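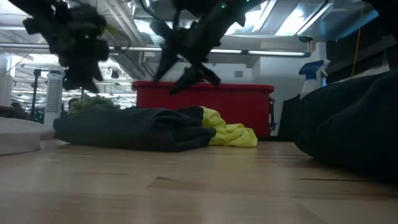 The Kadlec sorting bin is a wide, rectangular plastic bin for laundry rooms, shop counters and folding tables. It is sold by Mimby in four colors and ships from our Zamotholm warehouse. The rim sticks out past the body at both ends, so you can get your fingers under it when the bin is full of clothes. The red one is shown at the back of a wooden tabletop with dark and yellow fabrics in front of it, and a folded garment lies flat on the table in front of it.

Item no. 1457
Colors: red, gray, white, navy
Length at rim: 600 mm
Material: plastic, one piece
Lid: sold separately

The bin can be washed with warm water and dish soap. Do not use bleach or scouring pads on the colored versions. Dry it before stacking. Empty bins nest inside each other, and the lid from the older Plilluna series does not fit.

We recommend one bin per color load. Stores that handle returns often keep one for items still to be folded and another for items ready to go back on the shelf. Labels stick best to the short ends.

Orders of 91 bins or more ship on a pallet. Smaller orders go by parcel. Gray is out of stock until February. For mixed colors or a standing order, write to Thu Bùi in sales and include the item number.

Search products Enter keyword or item no. Go

Filed under: Storage > Bins & Tubs > Laundry and Textiles

Contact us | © Mimby | Back to top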